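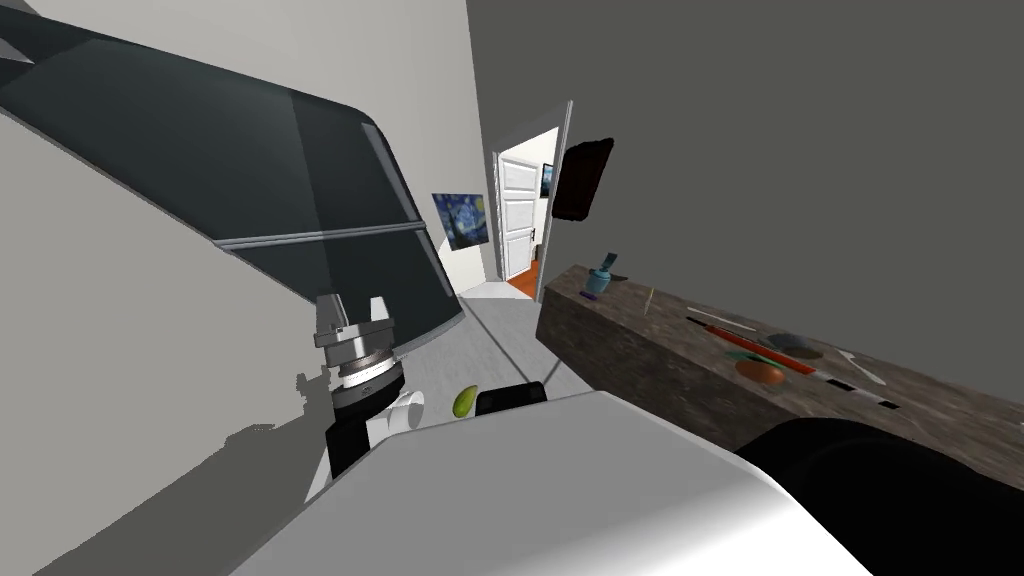
Robot arm in front of a white wall, computer render.

28 February 2020

The club announced it yesterday afternoon with a four-line statement on the website. Ferard is leaving after 11 seasons, and he is going to Demeck.

I have had season tickets for all 11 of those years, same section, same row, so I have watched most of his home matches from the same angle. I want to write down what I think of him as a player before the next season starts and everybody's opinion changes.

He came to Wununier as a backup. The starting goalkeeper got hurt in the second match of that season and Ferard played the rest of it. He was not very good. He came off his line late, he punched balls he should have caught, and his kicks went out of bounds a lot. We finished near the bottom. I remember people around me asking for the other backup, who was 18 and had never played a league match.

The second year was better. By the fourth year he was one of the best in the league at stopping shots from close range, and that stayed true until last season. He never got much better with his feet. When the new coach came in and wanted to build from the back, you could see Ferard look for the long ball first every time.

The numbers people will bring up are the 2 cup wins and the 6 penalty saves. The first cup he had very little to do. Deng had one shot on target in the final and it went straight at him. The second one was different. He made three saves in extra time that I still think about, including one low to his left where he was already moving the other way and got a foot to it. I was behind that goal. I didn't see how he kept it out until I watched the replay at home.

Is he the best goalkeeper we have had? My father would say no, and he saw the teams from before I was born. I would put him second. The only thing I hold against him is the season we lost the title on the last day. He had a bad month at the end of it, with two goals let in from corners that he should have come out for. He has said so in interviews, and I give him credit for that, but it was the closest we have come to a title in my lifetime.

The move itself makes sense to me. He is 35. The club offered one year and Demeck offered two. He also grew up a short drive from their ground. Some of the comments under the announcement were pretty ugly, and I don't understand them. His contract was going to run out anyway, and he played hurt for a good part of last fall when he could have sat down.

What bothers me more is that we don't have a plan. The backup has played four league matches. The kid on loan at Deng has been in and out of their team and won't be back until July. I expect we will sign somebody older on a short contract and go through all of this again in a year.

His last home match turned out to be the one against Deng two weeks ago. None of us knew that at the time. The attendance was 3,978, on a cold night with rain coming in sideways, and a lot of people left before the end. It finished 1-1. He clapped toward our section on his way to the tunnel, the same as he always does, and I was already looking for my car keys.

We play at Demeck in the fall - the schedule isn't out yet, but they are in our division, so it will happen. I plan to go. I think he should get a good hand from the away end when the teams come out, and after that I hope we put three past him.

I will have the usual preview up before the next home match. The parking lot on the north side is still closed for that one, so leave early if you normally park there.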